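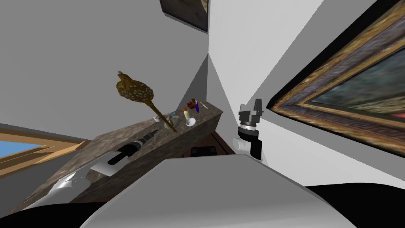

4 min read

Mivden two-arm build – pre-run checklist, sim first, then bench

Copied over from the shop wiki because the old page kept losing my comments. Run top to bottom. If an item fails, stop, write it down, fix, start again at 1. Sim part has to pass the same evening as the bench part. No carrying over from last time.

Status as of February: sim part passes, bench part has two open items (see 9 and 13).

PART A – SIM

1. Scene loads with no missing meshes. OK
Comment: kitchen counter scene, marble top, the gold mace still in with the bottles. Keep the mace. Long thin shaft plus a fat head is a good awkward shape and it's in the grasp list.

2. Head view checked against the tilt setting. OK
Comment: view is steep, walls come out as wedges. Leave the tilt alone until the calibration notes are updated.

3. Both grippers in view at start pose. OK
Comment: left over the near end of the counter, right one up by the corner under the big gilt frame. Note the right is close to the wall. See 6.

4. Own body in view – mask turned on. OK
Comment: pale grey shoulder takes up a lot of the bottom of the picture. If the mask is off the planner treats it as an obstacle and sulks. Lost a whole evening to that.

5. Clear glass bowl has a collision shape. OK, recheck every time
Comment: very faint on camera, easy to forget its there. End of the mace shaft reaches into it. Any lift on the mace has to go up first, then sideways. Do not drag.

6. Wall keep-out zone, right arm. OK
Comment: margin set to 30 mm. Was 8, way too tight. Picture frame counts as wall, it's thicker than you think.

7. Counter keep-out zone, left arm. OK
Comment: gripper hovers just above the stone near the flat white sheet. Sheet is bright in the view, check the depth there doesn't drop out.

8. Small stuff at the far end labeled. PARTIAL
Comment: purple bottle fine. Cream bottle with the tan cap fine. Thin pale stick at the very end still tagged "unknown", could be a brush, could be a pencil. Leave as unknown and set to no-grasp. Same for the black cylinder with the banded end till somebody picks a name for it.

Sim log: 1,021 steps, no contact flags. Good enough to move on.

PART B – BENCH, POWER OFF

9. Arm base bolts torqued, both sides. OPEN
Comment: left side done. Right side has one bolt that spins. Need a longer one. Not running the right arm at speed before that's in.

10. Cables clear of elbow and wrist thru full travel, moved by hand. OK
Comment: re-tied at the wrist. Old tie was cutting in the jacket.

11. Finger pads seated, no wobble. OK
Comment: Curnen pads, second set. Glue needs overnight.

12. Bench clear. No glass, no coffee, no loose screws.
Comment: OK tonight. Wipe the top too, sawdust from the other side of the shop gets everywhere.

13. E-stop button wired to cut motor power, tested with a meter. OPEN
Comment: works, but the button housing is cracked. Swap before next run. No exceptions on this one, I don't care if it clicks.

14. Fuse in the Wudix supply matches the label. OK

PART C – BENCH, POWER ON

15. Safety glasses on. Hair and sleeves tied back. Lanyards off.

16. 2 people in the room. One does nothing but hold the stop.
Comment: no phone in the other hand.

17. Stop pressed and released once before any motion.
Comment: arms sag a bit when power drops. Keep hands out from under.

18. Home left, then home right. Never together.

19. Speed cap on, slow mode. Confirm on screen, not from memory.

20. Open and close each gripper, empty.
Comment: right one squeaked last time. Dry lube on the slide, see if it comes back.

21. First pick is foam block only. Nothing hard, nothing heavy.

22. Listen. Grinding, ticking, hot smell – hit stop, then ask questions.

PART D – SHUT DOWN

23. Arms parked, power off at the wall, not just the switch.

24. Log saved to the Pană folder with the sim log next to it.

25. Open items copied to the whiteboard.

To buy: longer bolt for 9, button housing for 13, more foam. Part C stays on hold untill 9 and 13 are closed.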